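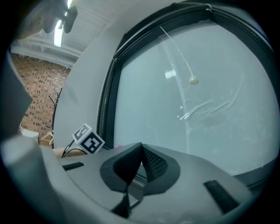

How long does it take to learn to sit still?
Most people can manage ten minutes by the end of their first month. Sitting still with a quiet mind takes a good deal longer, and Cornel Olteanu would rather people didn't wait for it.

Olteanu has taught meditation for 18 years and played the double bass for 30. He runs a Tuesday evening group above a bakery and spends most of the rest of the week rehearsing or recording with Jirnotine, the quartet he started with the pianist Nistor. Their new album, Dalta, came out in July.

He came to meditation through a bad back. "I was carrying the bass up and down stairs every night and sleeping in vans," he says. "A doctor told me to lie on the floor for twenty minutes a day. I got bored lying there, so I started paying attention to my breathing. I didn't know it had a name."

A singer he was working with lent him a book, and the following spring he went on his first retreat. He was 26 and left after four days. "My knees hurt and I missed playing. I went back the year after and stayed for all ten."

The teaching came later, when a friend who ran the Tuesday group moved away and asked him to keep it going for a few weeks. He then took a two-year training course, mostly at weekends. The group now gets up to 18 people on a good night. It sits for half an hour, has tea, and sits again. There is no music.

"People expect me to bring the bass," he says. "I did once. They all listened to the bass, so I left it at home after that."

Dalta was recorded in five days at Groltetti, a small studio in a former dairy. The quartet sat together each morning before playing, though the drummer preferred to go for a walk. Most of the pieces are first or second takes. The longest, which closes the record, began as a warm-up exercise of four notes on the bass.

"Nistor came in over the top and we kept going," Olteanu says. "When we listened back it needed very little doing to it. We took out a cough."

He is wary of calling it a meditation record. "It's a jazz record. Some of it is quite loud. I wouldn't put it on to sit to."

Asked what he tells a beginner, he keeps it short. Sit on a chair if the floor hurts. Pick a time and stick to it. If you miss a day, sit the next day and don't try to make up the minutes.

His own practice is forty minutes before breakfast - less on tour, when he often sits on the edge of a hotel bed with his shoes on. He still has trouble with his back and now has a wheel fitted to the bass for longer walks from the car.

The quartet plays again in the autumn, and the Tuesday group carries on as usual, with a substitute teacher on the nights he is away.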